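About Kindent

Kindent is a private school of hotel and restaurant service. It was founded by the Bednárik family, who for many years ran a guesthouse and trained their own staff in its kitchen and dining room. Requests from neighboring hotels to place their employees in that training led to the first open course, and the school took its present name when it moved to its own building on Votness Street.

The school offers 2 programs. The Certificate in Guest Service covers front desk work, housekeeping, and dining room service. The Certificate in Kitchen Practice covers food safety, menu planning, purchasing, and cooking for large groups. Each program requires 700 hours of study, of which the final part is spent on placement with a partner hotel. To date, 1,127 students have completed a certificate.

Admission is open to applicants who have finished secondary school or who have worked in the trade for one year. Evening classes are available in the Guest Service program only. New groups begin in February — late applications are placed on a list for the next intake.

Kindent is led by its director, Kagiso Fourie, who joined the school as an instructor in dining room service. The teaching staff is made up of working professionals, and all instructors hold a current food safety card. 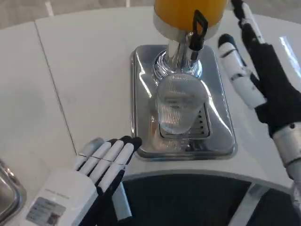

Breakfast service is a required course for all students in both programs. It is taught in the early morning and covers room setup, buffet timing, allergy labels, and the clearing of tables. Students learn to prepare each drink station before the doors open, down to the orange juice dispenser with a clear glass set under its spout on the steel drip tray. Assessment is by observation and a short written test.

The school library holds 1,000 titles on cooking, lodging, and business, and is shared with the Clomo language center next door. Graduates may continue to borrow books without charge.

Page last reviewed 2023-01-15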